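Ticket 104: Ginholm bed frame creaks and sheet keeps riding up at the corner
Opened by: Adjoa Darko
Assigned to: Napaporn Nuchit
Product: Ginholm bed frame, Lo mattress
Status: Closed

Adjoa Darko, 14 April 2020

Hi Stendby support! I bought the Ginholm frame and the Lo mattress from you in January and I've been pretty happy with both, but I have two things going on and I can't tell if they're one problem or two. First, the bed creaks. It only does it when I sit on the side away from the wall, and it's a sort of dry squeak with a knock at the end of it. Second, my sheet will not stay put. I make the bed in the morning, tuck everything in nice and flat, and by bedtime the corner at the foot end has come up and I've got a lump of fabric in the middle.

Stuff I've tried so far: I tightened all the bolts I could reach with the little key that came in the box. I put a folded towel under the leg that looked short. I flipped the mattress around, head to foot, which took me most of an evening (it's heavy and I'm not tall). The creak was gone for one night and then came right back.

Napaporn Nuchit, Stendby support

Hi Adjoa, thanks for all the detail. Take the towel out for now, please, it can twist the frame a bit. Then could you tell me three things? Are the slats sitting in their plastic caps all the way along? Is the sheet flat or fitted? And do you keep anything on the bed during the day? A picture of the bed the way it normally looks would help too, no need to tidy up.

Adjoa Darko

Towel's out. The sheet is flat, it's a patterned one I've had forever and I love it too much to switch. I haven't looked at the slats yet because that means getting the mattress up again and I want my brother-in-law here for that.

As for keeping things on the bed... yeah, okay. I fold laundry there, and I use it as the place where clothes go when they aren't dirty enough for the wash. You said no need to tidy up so I took you at your word!
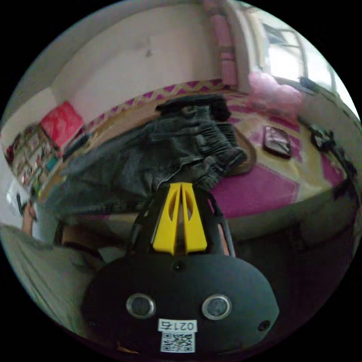
Bed on a normal day, with the denim pile and the phone on the sheet.

I sit down right by that pile to do my folding, and then I drag the whole heap over when I want to lie down. Typing that out, I'm starting to see where my corner goes.

Napaporn Nuchit, Stendby support

Love the pink border, I can see why you're keeping it! I can't tell anything about the frame from here, so the slats still need a look. For the sheet, I'd try lifting the clothes off instead of dragging them. Denim is heavy and it grabs cotton or anything like it. Also measure how much sheet you have hanging over at the foot. You want at least 25 centimeters to tuck under, and 30 is better on the Lo because it's a thick mattress.

Adjoa Darko

Measured. I had loads on the wall side and next to nothing at the foot. I think I've been putting it on crooked ever since I flipped the mattress. Pulled it all off and started over with the extra at the foot. Clothes are on a chair for now. We'll see how long that lasts, I've owned chairs before.

Brother-in-law is coming over tomorrow for the slats.

Adjoa Darko

Slat report! We got the mattress up against the wall and 2 of the slats had popped out of their caps on the side where I sit. One cap had a split in it. We pushed the good one back in and it clicked. The other one won't hold, so I wrapped the end in a strip of old T-shirt and wedged it in there until I hear from you. The squeak is way down. The knock is gone completely. Found a sock and a library card under there too.

Also the corner stayed tucked last night. First time in weeks!

Napaporn Nuchit, Stendby support

Great, that's the creak then. The wood rubs when a cap lets go. The T-shirt is fine for a few days. I'm sending you a bag of Talix caps, they fit the Ginholm and they're a bit softer than the ones it shipped with. Push them in with your thumb, no hammer. Once they're in, sit on the edge in a few spots and listen before you put the sheet back on.

Adjoa Darko

Caps came today. I swapped the split one and the ones on either side while I was at it. Sat on every bit of that edge like a weirdo and got no squeak at all. Sheet's on, long end at the foot. The jeans are still on the chair, for the record. You can close this one, and thank you so much for being patient with me!

Napaporn Nuchit, Stendby support

Closing now. Keep the spare caps somewhere you'll find them, and just reply to this ticket if the noise comes back.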